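Harkitz Winter Clothing Exchange – progress report
To: Clementina Prata, Edau Fund
From: Deolinda Aguiar
9/29/24

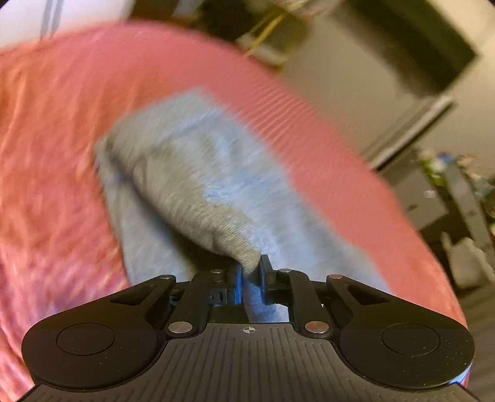
Quick update as promised, sorry its short. Collection is going well, better than spring. We passed 600 items last week, mostly kids' stuff and adult coats. Knits are the slow part. A gray piece with a ribbed texture, like the one on the pink and orange fabric, can go in sweaters or in blankets depending on who is sorting, and then we lose it. Aliki Lambrakis wrote up a one-page sorting guide and things have calmed down. Still behind on labels.

Money. Spent so far: shelving, hangers, two months of the Flisitz storage unit. Laundry is over budget. The Panganiban laundromat raised its price per load in the middle of the summer and we didn't catch it until the second bill. Américo Quintela is getting a quote from another place. If that falls through I'd like to move $200 from printing to laundry – please let me know if thats OK or if you need a form.

Families. 37 households signed up for the first pickup, nearly all from the two schools. Fewer from the senior building than we wanted. Lautaro went over there twice with flyers. People told him the pickup hours were too early, so we added an evening slot.

What's not working: sizes. Way too many toddler jackets, hardly any mens large or XL. Boots same problem. We asked the two churches to put this in their bulletins, one has, waiting to hear from the other.

The online sign-up form was down for a few days and we don't know how many people gave up on it. Paper forms at the front desk now as a backup. Somebody has to type those in, which right now is me.

Still to do before the December pickup:
Finish labels on the coat racks
Second rack for long coats (Lautaro has a lead on a used one)
Confirm the van
Translate the flyer, Portuguese and Spanish
Get to 1,000 items

The insurance certificate you asked for is coming separately, Aliki has it. Receipts through August are in the shared folder, September ones when I get a minute to scan them.

Deolinda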